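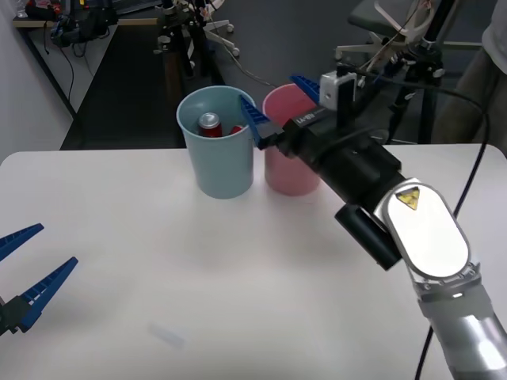

Moving to a smaller kitchen, four months in

I've been putting off this post because I kept thinking I'd wait until the kitchen was done, and it's April now and the kitchen isn't done, so you're getting it anyway.

For anyone new: last winter we gave up the big rental out on the county road and moved into the upstairs half of a house in Drollport. The old kitchen had a pantry you could walk into and turn around in. The new one has a sink, a stove, one run of counter and a window that looks at the neighbor's chimney. I love it. I also cried in it the first week, over a stockpot.

The stockpot would not fit anywhere. It didn't fit under the sink because of the pipe, it didn't fit on top of the cabinets because the ceiling slopes, and it fit in the oven just fine until I preheated the oven. (Lid handle survived. The dish towel I'd stuffed inside it did not.) It lives in the bedroom closet now, with the winter boots in it, and I've made stock in my medium pot three times and have not noticed one bit of difference.

What I got rid of

So much! The waffle iron, which I'd used twice. The second colander. A fondue set that had come with me through four apartments without ever meeting cheese. Every mug with a company name on it. I gave the stand mixer to my sister on a "long loan" and we both know what that means.

The cups were the hard part, and I did not see that coming. I own nice glasses, a whole wedding-present set of them, and what I reach for every single day is the plastic tumblers. Blue, pink, whichever is clean. You can drop them. They go out on the steps, they hold toothbrushes when guests come, they scoop rice. So the nice glasses went up on the high shelf in their box and the tumblers got the good spot beside the sink, and I've decided I'm too old to be embarrassed about that.

What I bought anyway

I swore I wouldn't buy any organizers. I've seen what happens to people. But I did get a rail from Trikis, the kind with hooks that you screw into the wall, and it's the best thing in the room. It was easy to put up once I found the studs, which took me an entire evening and left a line of little holes I've since filled with toothpaste. Please don't tell the landlord. The ladle, the whisk, the grater, the good scissors and the measuring cups all hang there, and that freed up a whole drawer, which immediately filled with batteries and takeout menus.

I also got a rolling cart, secondhand, from the thrift place behind Bailly Hardware. One wheel sticks. It holds onions and potatoes on the bottom, oils and vinegars in the middle, and on top whatever I'm supposed to be dealing with that day. Currently that's a library book and a squash.

Total spent on the kitchen so far is under $200, and most of that was the rail and a decent lamp. The overhead light in there makes everything look like a bus station.

How I cook now

This is the bit I wanted to get to. With one run of counter you can't spread out. In the old place I'd chop everything, line up my little bowls like a TV show, and then have a sink full of little bowls. Now I chop one thing, it goes in the pan, I wipe the board, I chop the next thing. I was grumpy about it for weeks – I felt rushed, and I burned a lot of garlic – and then sometime in February it clicked and dinner got faster.

I shop differently too. There's no room for the giant bag of flour or the eight cans of tomatoes that were on sale. I walk down to the market two or three times a week and carry home what fits in one bag. I expected to spend more that way and I've spent a little less, mostly, I think, because I'm throwing out fewer sad vegetables. The fridge is so small that I can see all of it at once. No more mystery tubs!

My current rotation, if you're looking for ideas:

Lentils with a fried egg and whatever green thing needs using.
Sheet pan sausages with cabbage. Cut the cabbage into fat wedges and let the edges go really dark.
Noodles with peanut sauce. I keep a jar of the sauce going and just top it up.
Tomato soup from a can, doctored with butter and a spoonful of miso, plus toast. I'm not proud but I'm happy.

Still to do

The drawer by the stove sticks and I've tried candle wax, soap and swearing. The window needs a shade before summer. I want to try the Vurel shelf brackets that somebody mentioned in the comments last time, if anyone has them and can tell me whether they hold actual weight, like a cast iron pan, and don't just hold a fern in a catalog.

And I have to do something about the recycling. It's in a paper sack by the back door and the sack gives out at the bottom every week, always on the stairs, always when the downstairs neighbors are having their coffee. They've been very sweet about it. One of them handed me back a can lid the other morning as if I'd dropped a glove.

Next post will probably be the bathroom, where I've got a shower curtain that's too long and a mirror hung for someone much taller than me. If you've got a small-kitchen trick I should know about, leave it in the comments, especially anything to do with baking sheets. Mine are behind the couch.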